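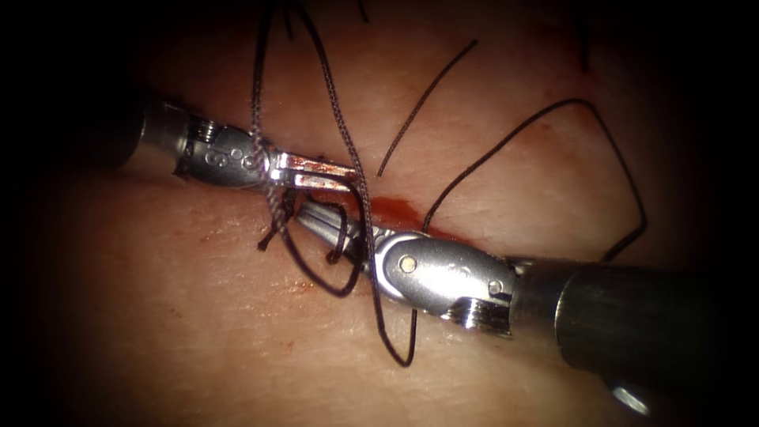
**Carnham, June** - I've been putting off writing this one until we had numbers I was happy to stand behind, and now we have them, so here goes! Flakholm has finished its first side-by-side trial of needle driver jaws for robotic suturing, and the results go on show at our Carnham workshop from 10 am at the June open day.

The question was a simple one and it has bugged me for years. If you keep the arms, the controller and the stitch the same and change only the jaws, how much does the knot care? Quite a lot, as we found.

We tried 6 jaw designs over 107 practice sessions, all on skin pads, and logged 3728 stitches. (We were aiming for 4000. We ran out of pads before we ran out of patience, though it was close.) Every stitch was scored for needle slip, thread damage and how many goes it took to wind the loop and pull it down. Panagiotis Mujić set up the scoring and was very strict with me about what counts as a slip.

The fine-toothed jaws held the needle best, and I'd expected that. What I hadn't expected was how often they roughed up braided thread when I used the same pair for tying. The smoother Đorđević pattern was kinder to the thread but let the needle roll if I grabbed it too near the point. So our favourite set-up for now is a mixed one - a firm driver on one arm, a gentler grasper on the other - and that's what we'll be taking into the next round. 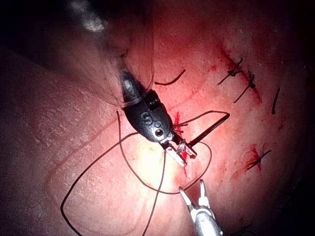
*Curved needle in the black instrument's jaws, silver grasper below, three tied knots along the closure.*

"I came in sure that grip strength was the whole story," says Jocelyn MacDonald, who did a good share of the stitching with me. "By the second week I was far more bothered about how the jaws let go. If the thread catches on the way out, you've lost your loop and you start again."

We also ran the trial with two camera positions, one fixed and one out at the wrist. The close view made it easier to judge the needle angle, but I kept losing track of my spare thread, so most of us went back to the fixed view for tying. We'll be doing more on that under our Museo project, along with a slower controller setting that Jocelyn has been asking for.

The full score sheets are free to anyone who wants them. Ask for me at the Flakholm front desk in Carnham, or come along to the open day and have a go yourself - there'll be fresh pads.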